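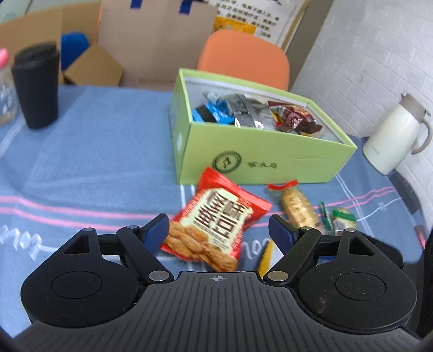

Packed lunches for long walks – what do you take?
Posted by Flor Taipe, May, 7.40 am

We're doing the Gerden ridge path again at the end of the month and I want to get the food right this time! Last year I carried a pasta salad the whole way up and it was soup by the top gate. So, what's in your box? I've got bread sorted (seeded rolls from the bakery in Covbridge, they hold up brilliantly) but I'm stuck on everything else.

berwyn_e
Cold new potatoes with salt and a bit of mint. Boil them the night before, leave them whole. I've been doing this for years and I still look forward to it from the car park onwards. Also fruit cake, always fruit cake.

Declan Mulligan
Potatoes are heavy though. I weighed my lunch once and the spuds alone were 185 g, before I'd put anything with them. Crisps and a lump of cheese for me – salty, light, and you can eat them with gloves on.

berwyn_e
185 g is nothing Declan, your flask weighs more than that! And crisps are dust by the first stile.

Declan Mulligan
Not if they go on top of the bag. You sit on yours.

Noémi Veres
Can I put in a word for savoury scones? Mine are cheese and caraway, my aunt's recipe, and they're lovely cold. About 200 g of flour makes enough for two hungry people. Don't butter them at home or they go greasy, take the butter in a little pot.

Flor Taipe
Noémi those sound wonderful, is that self-raising?

Noémi Veres
Plain, with 2 teaspoons of baking powder. And strong cheese, the mild stuff just vanishes.

Géza F
I'll disagree with all of you and say don't take a big lunch at all. Eat a proper breakfast, then nibble every hour. Nuts, dried apricots, a boiled egg. I did Disik and back that way and felt great all day.

berwyn_e
But Géza, the sitting down is the best bit!!

Flor Taipe
With Berwyn on this one. I'm trying the scones AND the potatoes. Does anyone know if the tap at the lower car park is back on?

Contact the moderators | © Covbridge Walkers' Forum | Back to top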